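Teaching Hands to Handle Glass

I had been trying to get an afternoon with the Urkard group since May, and when I finally did, the first thing I was handed was a pair of socks to put on over my shoes. (Dust is a touchy subject over there.) The second was a cup of very strong coffee. The person I'd come to see leads the data side of a project called Plerkitz, and asked me to leave names out of this, as the whole group prefers to be quoted as a group. So I'll just say "she" and get on with it.

My first question was the obvious one. Why glass?

"Because it's horrible," she said, and laughed. "I mean it! Our older work was all cardboard and plastic tubs. You get good numbers on those and you start to feel clever. Then somebody puts a glass pane down and your depth readings go to pieces, and the policy has no idea where the edge is."

Plerkitz is about large, flat, see-through or half-see-through things, the kind of object a person picks up without thinking much and a robot tends to miss or squeeze in the wrong place. The group doesn't start with a robot at all. They start with people, holding grippers in their hands and doing the job themselves, with cameras on the grippers recording as they go. The robot comes in weeks later, to learn from the recordings.

I asked if that wasn't a roundabout way to do it. She'd clearly been asked before.

"We used to drive the arm remotely for every demonstration. It was slow, and people drove it like they were scared of it, so the robot learned to be scared too. When you're holding the gripper yourself you feel the weight. You feel it when the edge catches. You move the way you'd move at home."
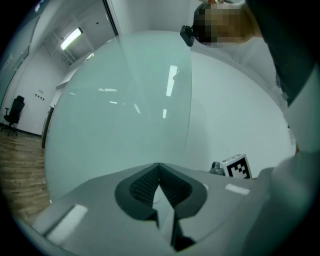

"And you stop when it feels wrong," she went on. "That part matters a lot to us. We keep the stops. Early on we were cutting them out of the recordings because they looked like mistakes, and the trained policy would just push straight on through. Now a hesitation is data like anything else."

How much data are we talking about? She pulled up a spreadsheet on her laptop and turned it around so I could see. The current set has 2373 demonstrations in it. Of those, more than 500 involve glass of one kind or another, and the rest are wood, board and acrylic sheets that she calls "the easy cousins."

The tracking is the part I found hardest to follow, so I made her explain it twice. The square black-and-white markers give the software something sharp and familiar to hold on to, with a known size and a known pattern. Glass gives it next to nothing. Reflections slide around when you move, and a camera can easily take a bright streak from a ceiling light for something solid.

"A reflection is a liar," she said. "A marker isn't. If I can see the marker on one gripper from a head camera, I know where that gripper is, even if the pane between the fingers might as well be fog. Two grippers, two positions, and then you can start guessing sensibly about the thing being held."

I had a go myself, with a piece of acrylic, and I was terrible. My wrists kept wanting to turn in and I gripped much too hard. She told me that was normal – most new people need a good part of a morning before their recordings are worth keeping, and the software throws out any take where it loses a marker for too long. It threw out all of mine! I was a bit hurt.

Then we got to results. The group ran the same edge-lift test on two versions of the policy, 100 tries each. The older version, trained on remote driving, finished 100 tries with so many dropped or missed edges that she wouldn't let me write the number down until the paper is out. The newer one she was happy to talk about, in a careful sort of way.

"It finds the edge. That's what I'd claim. It goes to the edge, it closes, and if the contact feels off it opens and tries again a little further along. I wouldn't let it carry a window across a room yet."

What about other labs? A team at Hinds has been trying the recordings on a different arm, and Matetti, who make display cases, have asked whether any of it would work on curved panes. She made a face at that one. Curved glass throws reflections in places the group hasn't planned for, and the flat panels are keeping everyone busy enough.
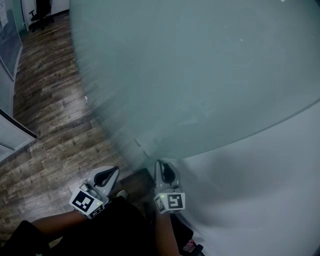
What comes next

The plan for the next round is to change the lighting on purpose. So far nearly everything has been recorded under the same ceiling lights, and she suspects the policy has picked up habits from them. "We'll do mornings with the lights off, evenings with one lamp, all of it," she said. "It'll be a pain."

They also want pairs of people working on one pane, four grippers in all, which sounds like chaos to me. She thinks the timing between two people is something the robots could really use, though she admitted that the first trial ended with both of them pulling in opposite directions and saying sorry to each other.

I've been invited back for that round, on the condition that I practice with the acrylic first.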